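Desktop Teardown Examples: Progress Report to the Oltmont Fund
Prepared by Trinidad Salazar, Brustura Workshop, January 25, 2025 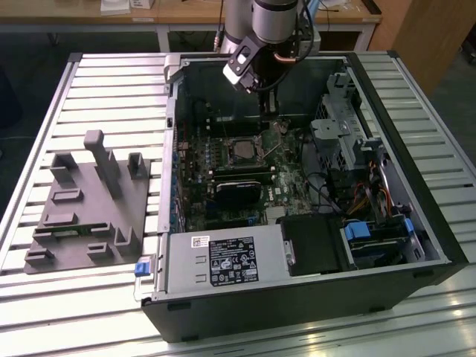
Where we are

We're very happy with how this period went. The collection station is running, the operators have found their rhythm, and for the first time we have a set of examples we'd be willing to train on without holding our noses. The plan we sent you called for a slow start on small boards and connectors before moving to whole machines. We got to whole machines sooner than that, and most of this report is about what changed when we did.

As a reminder, the work you're funding is the gathering side: a person guides the arm through one short task inside a used desktop computer, the station records the arm's motion and the camera views together, and the result goes into the shared library that the Mokgethi group uses for training. Each recording is one example. A good one has a clean start, a clean finish, and a written line saying what the operator was trying to do.

What we collected

We now have 40 full sessions in the library, each covering a single computer from the first reach to the last part we intended to take out. Jonalyn Pascual ran most of them and has become remarkably smooth at it. Her recordings have fewer pauses than mine, and the early training runs seem to like them better (I've tried not to take it personally).

We set aside 23 single examples after review. Most had a late start on one of the camera recordings, and a few had the wrong task line attached. We've kept the raw files in case the timing can be repaired, but they aren't in the training set and we don't count them toward our target.

The towers are worked lying on their side with the side panel off, so the arm can come straight down into the case. We tried two cases standing upright early on and gave it up. The operators had to twist the wrist so far that the motions looked nothing like what we'd want a learned system to copy. Laying them flat made an immediate difference!

The Dell machines have been a good place to begin. Blue plastic marks several of the tabs and latches inside the one now on the bench, which gives operators an easy thing to name in the task line: "reach to the blue latch on the drive bay" is hard to misunderstand. We do worry that a system trained mostly on these will learn to look for blue. More on that under next steps.

What has been harder

Cables. We expected screws to be the trouble and it's cables. Power leads droop across whatever you want to reach, and every operator moves them aside in a different way. At first we asked for one standard way of doing it. That made the recordings tidy and also kind of useless, so we went back to letting people do what felt natural and simply label the cable move as its own step. The examples got longer and much better.

Labeling is still slower than recording. Jonalyn rewrote the label sheet in January so that each step gets a verb and a part name and nothing else, with remarks in a separate column. We went back and relabeled the older sessions to match. It ate up several days that were meant for recording, and I'd make the same choice again.

We also lost time to the Sindeck software update, which changed how the camera clocks are matched. Four sessions had to be exported a second time. They're fine now.

Early signs from training

Mokgethi's first model, trained on part of the library, moves to the correct area of the case far more often than we expected at this stage. It does less well once it has to close on a part, and it tends to stop short. We think that's partly our doing, as we all slow down a lot before a grasp and the recordings are full of hovering. Operators are now practicing each approach before they record it. I was thrilled to see the thing head for the drive bay at all.

Next steps

Cases from other makers come first, to break up the blue. After that we want more examples that begin from an awkward position, with the gripper already low in the case or off to one side, and a small number of deliberate mistakes followed by a recovery.

Spending is in line with the plan. We'd like to move what's left of the travel money into operator hours, and a short request for that will come separately. If anyone from Oltmont would like to sit down and guide the arm for an afternoon, please come. We'd gladly add your examples to the library.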